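Minimum Connection

The published minimum connection time at Hikthorpe was 400 seconds for passengers without checked bags. I had found the number in the station manual, table 7, between the rules for live animals and the rules for skis. Everyone else used the rounded figure on the website, seven minutes, and the booking engine used the rounded figure too. The difference was 20 seconds. My whole trip was built inside it.

The itinerary was Irkeck to Pralley by way of Hikthorpe, outbound on Gilani and onward on a partner. A return award on that route cost more points than I had. A one-way with a legal connection cost exactly what I had, and I had been short of it for two years. The engine would not sell it. It looked at the gap between the two flights, found it under seven minutes, and offered me a night at Hikthorpe in place of a connection.

I called the desk. The agent read the gap back to me and said it was not valid. I gave her the table and the line. She put me on hold. The hold music was a single piece for strings with a skip in it, and I had heard it enough times to know where the skip fell.

She came back and said the manual was an internal document. I said that the conditions of carriage referred to it by title in the section on routing, and that the section was public. She went away again. On the third return she said she could build the segments by hand, as two legs on one ticket, if I accepted that the fare would not reprice. I accepted. She read out the confirmation code one character at a time, and I read it back.

The balance in my account went from 1,061 points over the award price to 1,061 points. I had not allowed for the odd amount. It was too small to redeem for anything except a magazine.

I took the early bus to the airport at Irkeck. The flight was a narrow body with the older seats. I had chosen the aisle in row 2, on the left, after reading the gate plan for Hikthorpe, where the partner used the low-numbered stands and the bridge came up on the left side. The person at the window slept before the door closed. We pushed back on time and then stood at the end of the taxiway with the engines running.

I did the arithmetic again. The schedule had padding in it, as all of them do, and the padding on this sector was generous in September, when the wind was behind us. A late push could be absorbed. A late push and a hold could not. I kept the manual page folded in my shirt pocket, though there was no one on board I could have shown it to.

The seatback screen had a loop of short silent clips between the safety film and the map. There was a cartoon about a lighthouse, and a piece on how rope is made. I watched the loop all the way through, twice.

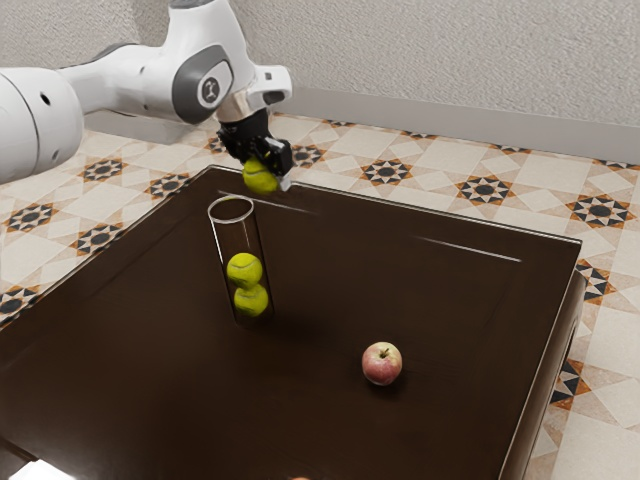

The white arm and the tennis ball.

The map came on after that. It gave ground speed, outside temperature and time to destination, and it updated every few seconds. Time to destination fell faster than the clock did. By the coast we had made back the taxiway. By the start of the descent we were ahead, and I began to think about the magazine.

The door at Hikthorpe opened with 430 seconds left before the onward flight closed. I walked. The manual assumes a walking pace and states it in a footnote, and I had practiced it in the parking lot behind my building. There was one escalator, one corridor and one document check. The officer at the check looked at the boarding pass, then at the time, then at the boarding pass.

"This isn't a legal connection," he said.

"Table 7," I said.

He stamped it. I do not know if he had read the table or only liked hearing a number. The gate was at the end of the corridor on the right - the plan had been drawn from the other side - and I crossed over and handed in the pass. The reader took it on the second try.

My bag was under the seat in front of me when they closed the door. The partner's screens had no clips, only the map. Pralley was not on it yet. It showed the whole of the north with one small airplane sitting at Hikthorpe, and a line starting out from it.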